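Falness pick service review – minutes, 2nd meeting
November, started 2:10 pm, back room

Present: Sosina Tefera (chair), Elfriede Nägeli (notes), Jutar rep on the phone for items 2 and 3, Brakance people joined late
Apologies: warehouse side, again

**1. Last minutes**

Accepted. One fix: the trial fee is per station, not per arm. Sosina had it right, I wrote it down wrong. Sorry.

Open actions from last time: floor plan sent, insurance letter sent, training dates NOT sent. Carried over, see end.

**2. Where the Falness trial stands**

Jutar rep gave a run through. Falness is the bin picking package – arm, gripper, software, their people on call. We'd be renting, with option to buy at end of the term. Parri is the software side and is billed separately. Sosina asked why it can't be one bill. Rep says different department, will ask. She asked for the same thing last meeting so please chase.

Trial goal as agreed: move mixed items between two compartments and back, without a person touching anything between rounds. Mixed means mixed – soft stuff, shiny stuff, see-through stuff, odd shapes. We don't ship neat boxes and Jutar knew that going in.

Elfriede: wants it on record that the demo we were shown in the spring was all boxes. On record.

Sosina said clear packaging is the one she cares about. Half our complaints come from that line and if it can't deal with clear tubs and lids there's no point talking about price. Rep said clear items are "supported". Asked what supported means. Means the software will try. Not happy with that, we want a pass mark in writing before anybody signs.
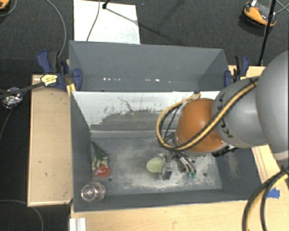 Items that end up against the side wall were next. Gripper has to get in beside the wall without pushing on it, and the bin has corners like any bin. Rep says Parri has a setting for walls, it picks a different angle. Elfriede asked if the setting is in the base price or in the add on. Rep not sure. To confirm by email.

Discussed what counts as a fail. Agreed list:
- drops item outside the bin
- picks two when it should be one
- stops and waits for a person
- damages the item (soft goods mostly)

Not a fail: a missed grab if it tries again by itself and gets it. Sosina wanted a limit on retries. Set at 3. Rep ok with this.

Round is 40 picks. Jutar wanted 100 per round so one bad pick counts less. We said no, nobody has the time to watch that. Left at 40, can look again after the first month.

**3. Station and bins**

Bin wear came up. Divider between compartments takes the most scraping and gray surface vs. white wear marks might throw off the vision. Rep says no, Elfriede not convinced. Agreed: run one round in a worn bin and one in a new bin, same items, compare. Brakance supply the new bins so the cost of that is theirs – they agreed to this when they got here, see item 4.

Bin has to be clamped both sides for every round. Goes in the setup sheet. If it moves partway the round is void and starts over.

Cables. Long talk, too long. Sosina doesn't like cable loops near the joints on any arm and wants to know what the service covers if one snags. Rep: cable wear is covered, cable damage from "misuse" isn't. Asked for a definition of misuse. There's one in the contract, page not known. Rep to send page number plus price of a replacement set.

Gripper tips are a wear part and are NOT in the monthly fee. First we heard of it. Rep says it's in the quote under consumables. Elfriede looked, it is there, small print. Need a guess at how many sets a year before we can compare with the other offer.

Call out time: next working day. We asked for same day. Same day is the higher plan, cost nearly double. Parked.

Rep left the call 2:55.

**4. Brakance**

Joined at 3. Short version of the above given. They're fine with supplying bins and mixed test items for the trial. Would like the results shared. Sosina says yes to totals, no to the item by item sheet till we've read it ourselfs.

They asked if they could bring in their own items part way. No – changes the test. After the trial, fine.

Question from them on noise. No numbers yet. Somebody should stand next to the station for a full round and say if they could work there all day. Elfriede will do it.

Also asked whether staff have been told. Partly. Sosina will write something, short, before the rumors do it for us.

**5. Money**

Not much to decide untill the missing prices come. What we know:

- station fee as quoted, fixed for the term
- Parri seperate, yearly
- tips and cables extra, price pending
- training, 2 sessions included, more are billed

Sosina: feels like everything that matters is extra. Elfriede agrees, but says the service people have been quick on the phone and that counts for something. The other offer is cheaper on paper but has no one local. No vote taken.

Would we keep it if the clear items fail and the rest passes? Split. Sosina no. Elfriede maybe, for the soft goods line only. Brakance no view. Back on the agenda next time with results.

**6. Any other business**

- Key to the back room is missing again. Last person please put it back on the hook
- Tape on the floor and the tables: use the blue, the other stuff leaves glue
- Coffee machine is not in scope for this meeting (asked twice)

**Actions**

| What | Who |
|---|---|
| Single bill, yes or no | Jutar |
| Wall setting – base price or add on | Jutar |
| Misuse page, cable set price, tip price | Jutar |
| Written pass mark for clear items | Sosina to draft, Jutar to sign |
| Setup sheet incl. clamps and retry limit | Elfriede |
| New bins for the wear comparison | Brakance |
| Noise, one full round | Elfriede |
| Note to staff | Sosina |
| Training dates (carried over) | Jutar |

Closed 3:35. Next meeting when the prices are in, Sosina will send a time. Corrections to me before then pls – E.N.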